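3.2 What the bin floor does to a pile

I'll admit I got hooked on the bin itself. We bought ours through Stiline and never swapped the floor, so by May it had picked up plenty of scratches — and I started wondering whether blocks settle differently on worn metal (Bello Chukwu bet me they wouldn't).

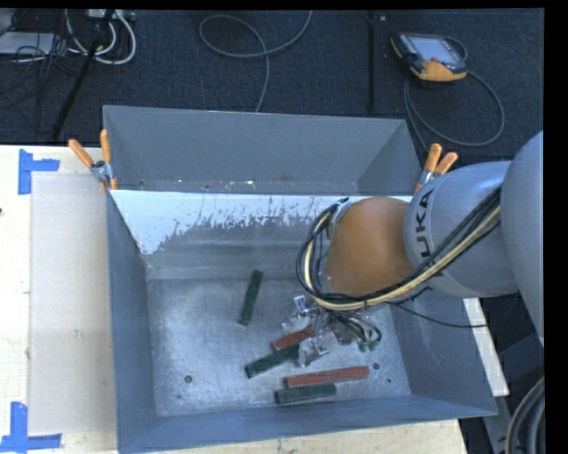
Figure 6. Green and red blocks on the scratched floor of the metal bin.

What I care about is the spacing. In Figure 6 one green block lies apart from the others, and I call a block like that a stray. We logged 48 layouts this way, and I scored every one by hand with the Baumgart spacing rule.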